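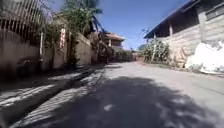

I bought the Osura folding shopping cart because my old one, a Lovex with a canvas bag, finally lost a wheel halfway home with a watermelon in it. The Osura costs more than I have ever paid for something that carries onions. The box says it holds 200 pounds. I don't believe that and I'm not going to test it.

What I did test was six weeks of ordinary errands. I live a fifteen minute walk from the market, all of it concrete, with seams every few yards and a stretch where the city patched a water line and left a ridge. A cart that rolls nicely on a store floor tells you nothing about that ridge.

The good part first. The wheels are large and made of real rubber, and over the ridge the Osura is calmer than anything I've owned. A carton of eggs on top of the potatoes came home whole every time but once, and that once was my fault for taking a curb too fast. The frame doesn't rattle when it's loaded. Empty, it sounds like a drawer of forks.

The folding is where I stop agreeing with the glowing reviews. "One hand, one second," says the label. It takes two hands and a foot, and the foot has to be in a shoe. The latch is a plastic tab the size of a thumbnail, and mine already has a white stress line across it. My neighbor Woo-jin Cheon has the earlier model and his tab snapped in the first winter. He holds it shut with a bungee cord now and says he likes it better that way.

Customer service told me the latch is rated for 300 folds. I asked if that was a lot. If you shop every other day and fold it each time, you're through that in under two years, and the cart is sold as something you keep for ten. The replacement tab is part number 3348, out of stock when I looked and still out of stock now.

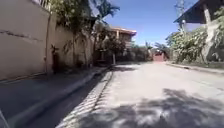 NGUI, May

Adding to this after a month at my cousin's place, where I took the cart along in the trunk. Longer walks, more sun, and nearly everything bought on foot.

The handle is the new complaint. It's black foam, and by two in the afternoon it's unpleasant to hold. It has also started to leave gray smudges on my palm. Sutrisno Nair, who fixes bicycles down the hill, wrapped it in cork bar tape for the price of the tape, and that solved it. A cart at this price shouldn't need it.

The bag has done better than I expected. I leaked fish water in it, scrubbed it with dish soap, and the smell was gone the next day. The front pocket is useless, too shallow for a phone and too narrow for a wallet.

The latch still holds. The white line is longer.

Would I buy it again? At the full price, no. The Cata is a third cheaper, has a metal pin where this has the plastic tab, and gives up only a little in the wheels - I borrowed one for an afternoon and missed the Osura on rough ground and nowhere else. If you find the Osura on sale and you never fold anything, go ahead.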